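Ticket: Label printer drops jobs after sleep
Site: Dolturura, packing room
Product: Vukier print server, Etano driver package
Status: Resolved, monitoring
Priority: 3

Reported problem
Jobs sent from the packing room workstation stay in the queue with the status "Sending." The printer panel reads Ready. Restarting the workstation does not clear the queue. Restarting the print server does, until the next idle period.

Checks
Cable and switch port replaced. No change.
Test page from the server console prints normally.
Fault reproduced after 20 minutes idle. It does not occur at 10.
Server log shows 2,119 retries against the printer's old address.

Cause
The printer requests a new address on waking from sleep. The Etano driver keeps the address it read at install and does not look it up again. The Chaimongkol site has the same driver but uses a reserved address, so the fault was never logged there.

Fix applied
1. Reserved the printer's address on the router.
2. Removed the port from the driver and added it again by host name.
3. Cleared the spool folder with the service stopped. 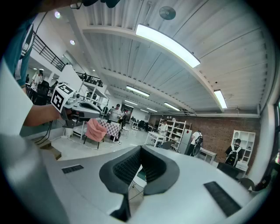
Page last changed: August, 16:40

Result
Left idle twice past the sleep limit. Queued labels printed on wake both times, with no new retries in the log.

Open items
Driver vendor asked whether a later package repeats the lookup. No reply yet. Sleep setting left at the default. If the fault returns, attach the spool log before restarting the server, as a restart overwrites it.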